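Why Are Some Railings Yellow?
Last updated: 7/7/23
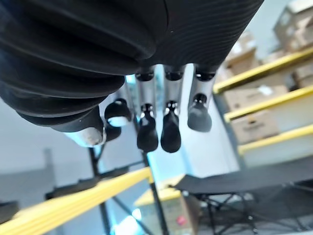

Railings and bars help people to know where they may walk and where they should stop. They are found on stairs, on platforms and beside busy floors. Many are painted in a bright colour so that they can be noticed quickly. Yellow is a common choice, and the yellow bar running upward on a slant at the lower left is easy to find, even out of focus. The metal frame beneath it is black, with thin legs and crossbars, and it is much harder to pick out.

Why does yellow work so well? Our eyes are good at seeing it, and it looks very different from grey floors and dark metal. Designers call this difference "contrast".

What are crossbars for? A crossbar joins two legs and helps to stop them from bending or leaning. Struts set at an angle do a similar job — they make triangle shapes, which are very strong.

Pupils visiting the Mistutgate Learning Centre are asked to walk beside railings and not to climb on them.

Contact: Schools Office, Mistutgate Learning Centre. Copyright Mistutgate Learning Centre. Back to top

Comments

Xuelian Shao: My class made triangles out of straws after reading this. The squares fell over.

Willy Kuipers: Our school railings are green. Is that allowed?

Zhuoran Shi: Please do one about stairs next.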